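One Box, One Tray: packing power supplies without losing your temper
Speaker notes, refurbishers' evening, back room at Ultlow

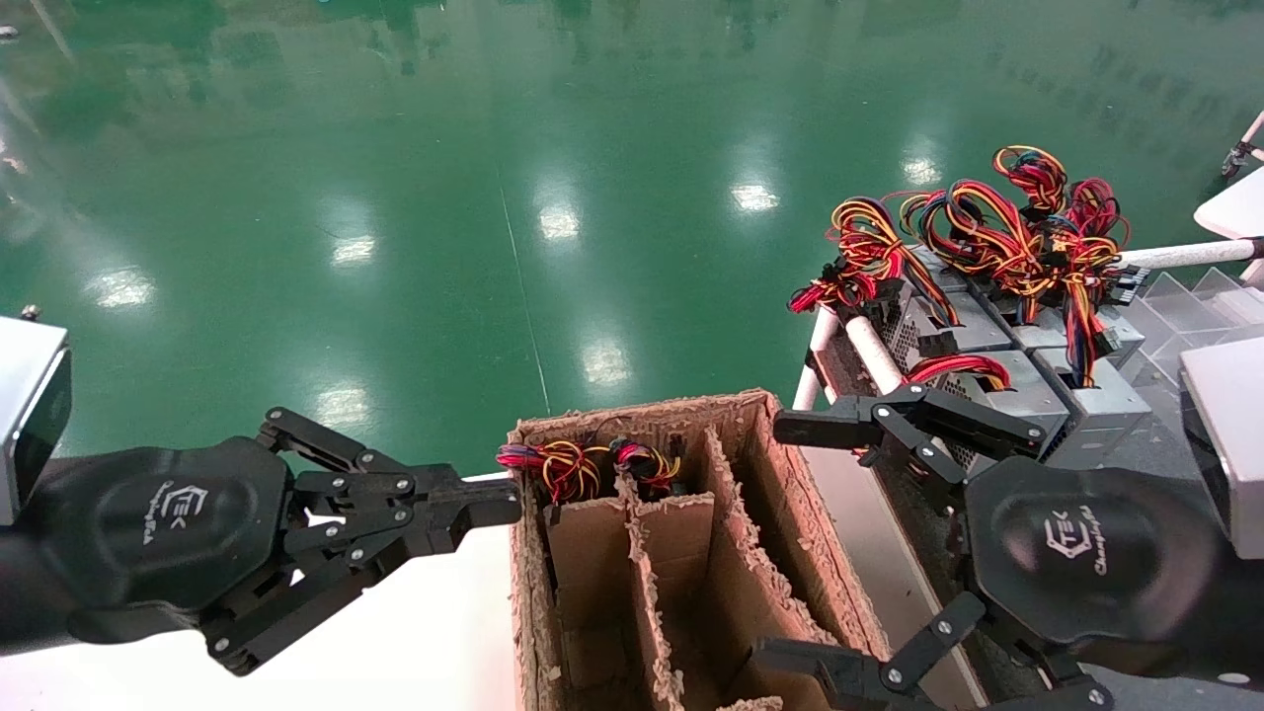 Hello everyone, thanks for coming out, there's tea at the back and the biscuits are not all for me. I'm going to talk for a bit about packing. I know. You came for the hard drive talk, and that's after mine, so you have to get through me first!

(Wait for people to sit down. Someone always comes in with a chair.)

So, computer power supplies. The silver lumps. If you take old office machines apart, you end up with a lot of these, and each one comes with a great mop of wires hanging off it, red, yellow, black, sometimes a blue one. One supply on a bench is fine. A tray full of them is a plate of spaghetti. You go to lift one and the neighbour comes too, and then there's a clonk, and everyone looks round.

I've been packing them for six years now, first at Hadel and then here, and in that time I've changed my mind about nearly all of it. I used to think the box was the important bit. Now I'd say most of the job is the wires.

THE TRAY

Start with the tray, which is where they sit before they get packed. Mine is always a mess. I've tried laying them out with the leads all pointing the same way, and it lasts until the second person puts one down. So I've stopped telling people off about it. What I do ask is that supplies go in label side up, and that you don't push leads down between the units to make it look tidy. It looks lovely, and then you can't get a single one out.

If two are knotted together, take both out and sort them on the table. Don't pull. I've pulled. (Tell the story about the connector that pinged off and went under the radiator. Keep it short this time.)

THE TABLE

White top, if you can get one. I went on about this at the May meeting so I'll be quick. You drop a small black screw on a dark bench and it's gone for good, and on a white one you can see it from across the room. Same with the little dark connectors. We had an old brown worktop at Hadel and I swear half the stock of screws is still in the cracks.

And while we're on the subject, shiny floors. I love a shiny floor, a green one especially, it makes a workshop look cared for. But when the lights bounce off it you can't find anything you've dropped, so do your fiddly bits well in from the edge of the table!

THE BOX

Right, the box. We use brown cardboard with dividers standing up inside, so you get narrow deep slots. I like these better than foam. They're cheap, they stack, and when one gets tired you flatten it and get another.

People throw them out much too early, though. I get asked all the time: the top edge has gone fluffy, is it finished? No! The top edge always goes. Hands go in and out, the outer paper tears, and it gets that shredded look like something's been nibbling it. What matters is the dividers and the bottom. Put your hand in a slot and press the wall. If it springs back, carry on using it. If it folds over, then yes, recycling.

(Pass the old box round. Ask for it back.)

Kazue Higuchi, who taught me most of this, had a box she'd used for sixty loads, and the rim was practically fur. She'd run a strip of paper tape over it whenever it started shedding on the stock. I do the same now, when I remember.

THE ORDER OF THINGS

Far end first. Fill the compartment furthest away from you and work back towards yourself, so you're never reaching over something you've already packed. I know it sounds obvious. Watch people do it, though, and they'll drop the first one wherever their hand happens to be, and then they're leaning across it for the rest of the afternoon with their sleeve catching on the leads.

Coil before you pack. Gather the leads, loop them over two fingers, and tuck the connectors in towards the middle. You can have it tight or a bit loose, I don't mind, we get both kinds in the same box and they travel fine. What I don't want is leads hanging over the rim, and that means tucking them behind the edge before you start on the next slot. If a loop is too big and keeps springing up, take it out and wind it again.

No elastic bands, please. They go sticky after a year in the store and you'll be picking bits off with your nails. A twist of scrap wire does it.

One last thing about slots. An empty slot is fine. You don't need to stuff it with odd screws and somebody's gloves. When Shibata take a delivery from us they tip nothing out, they lift each unit by hand, and they really don't want a surprise at the bottom.

QUESTIONS I USUALLY GET

Do I label each one? I label the box. We shifted 1,000 units last year and if I'd written on every one I'd still be there with the pen.

Tested and untested together? Never in the same box. Separate boxes, separate shelves, and I'd put them in separate buildings if I could.

What about those plastic crates from Skanier? Nice crates, very strong, but the compartments are too wide for what we do and the units flop over on to each other's wires. Great for keyboards.

How many people? Two on a table is comfortable, one coiling and one packing. Swap halfway, your fingers will thank you.

(If there's time: have a couple of people up to try coiling. Bring the spare leads, they're in the blue bag. Then hand over for hard drives, and tell them to bring the cups back to the kitchen.)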